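How to Make a Debut Episode for Your Comics Web Show

by Hui-mei Pan

When I started my small show about comics, I had no plan. I sat in front of the phone and talked for forty minutes, and my sister was the only person who watched until the end. Since then I have made two seasons of Taltbridge, and I want to share the method I use now. It is made for one person or two people at home.

1. Choose what the episode is about

Take one main comic and one or two small news items. In our first good episode the main comic was Harnonach, issue 4, and the news was the delayed Storkar animated film. It was enough. If you put six comics in one episode, each of them gets two minutes and the viewer remembers none.

Read the main comic twice. The second time, write down the page numbers you want to show, so you don't have to search for them while you record.

2. Write a short script

I write the opening and the ending word for word, and for the middle I keep only key words. The opening should say who you are, what the show is, and what comes today.

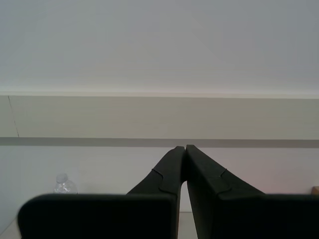
Keep it under 225 words. When mine was longer, I could see in the statistics that people left before I came to the first comic.

For the middle part, put one question next to each key word. For example, "Why did the colors change after page 10?" A question helps you to speak in a natural way, and your co-host has something to answer.

If you are going to tell the end of the story, say it clearly before you do it. Put the warning on the screen too.

3. Record

Close the windows, turn off the fan, and put a blanket on the table if your voice sounds hollow. Record one minute and listen to it with headphones before you do the rest. I skipped this step last December and lost a whole evening of work.

Show a page only for a few seconds, and always name the writer and the artist. I use Thongdee as an editing program, but any simple editor will do. 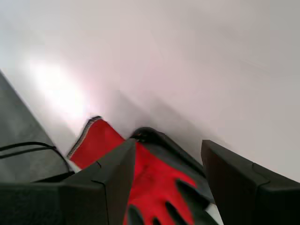

4. Answer the comments

Viewers like to hear their name. Pick three or four comments from the last video and answer them near the end. For a debut episode you don't have comments yet, so ask friends to send you questions before.

Choose also one comment that disagrees with you. Read it completely and answer politely. We had a long discussion about the Harnonach villain this way, and it went on for weeks under the video.
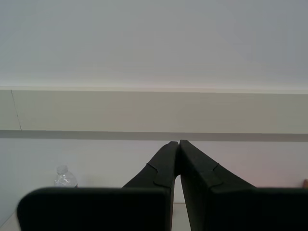

Don't read rude messages on the show, even if they are funny. Other people will write the same kind to be read too.

5. Title and upload

Put the name of the comic first in the title and the name of the show last. Add the times of each part in the text under the video. Our debut got around 3,000 views, and many of them came from people who searched only for the comic.

Upload on the same day each week if you can. When you need a break, tell the viewers in the episode before it.

Contact: Hui-mei Pan | © Taltbridge | Last changed 24/07/2020 | Back to top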